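Tomoyo Takagi
March 2021

ok so a few of you asked how the sourdough bagel thing went and whether I'm still doing it. I am very much still doing it. Thread, because I have opinions now and my sister has stopped answering my texts about malt syrup

12 replies 17 shares

First thing. I moved here from Pemstead thinking I'd just buy bagels like a normal person. The closest decent ones are at Prerkano, and by the time I roll out of bed on a Saturday they're down to plain and that sad blueberry. So I started making them in November and I haven't really stopped

3 replies 4 shares

My dough is 270 grams of water to 500 of bread flour, plus a good scoop of starter and some salt. That's stiff! It fights you. My old stand mixer started making a noise I didn't care for so now I knead by hand with a podcast on, and my forearms are in the best shape of their lives

6 replies 2 shares

Do NOT add more water because it feels wrong. It's supposed to feel wrong. I gave in twice and got flat rolls with a belly button (they tasted great with soup, I'm not mad about it)

9 replies 17 shares

Shaping - I used to do the rope and wrap it around my hand. Mine always popped open in the pot like little croissants. Now I make a ball, poke a thumb through and stretch it way bigger than looks right. The hole closes up more than you'd ever believe

2 replies 1 share

Then the fridge overnight, on a tray dusted with cornmeal, covered. I've skipped this when I was impatient and the crust came out pale and kind of smooth, none of those tiny blisters. My mom liked those better. We've agreed to disagree

5 replies 3 shares

Float test in the morning: one bagel in a bowl of cold water. If it floats, put the pot on. If it sinks, go have coffee and try again in half an hour. Same bagel, dry it off, it'll be fine

1 reply 2 shares

Boil a minute a side with a big spoon of barley malt syrup in the water. I buy the Kalter one in the squat jar, and yes it gets on every cabinet handle in the kitchen. Brown sugar works ok if you can't find it, the flavor's just a little plainer

8 replies 6 shares

Seeds go on while they're still tacky. I press the top straight into a plate of sesame. My everything mix used to burn until I switched to the big onion flakes and soaked them for a few minutes first - huge difference

4 replies 5 shares

Oven as hot as mine will go without the smoke alarm joining in, tray turned halfway. I pull one when the bottom sounds hollow, and I've poked it with a thermometer too, it usually says somewhere past 197. Then you have to wait. I've never once waited

7 replies 8 shares

Next up is pumpernickel. I've got a bag of dark rye from the Damasceno stall and zero plan. If you have a ratio you trust please send it, and tell me if caraway goes in the dough or only on top, I keep reading both
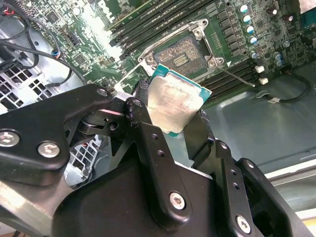
Also if anyone local wants starter, bring a jar with a lid. I have so much of it, I feed it every morning and it just keeps climbing out

11 replies 4 shares

194 likes

Contact | Privacy | Back to top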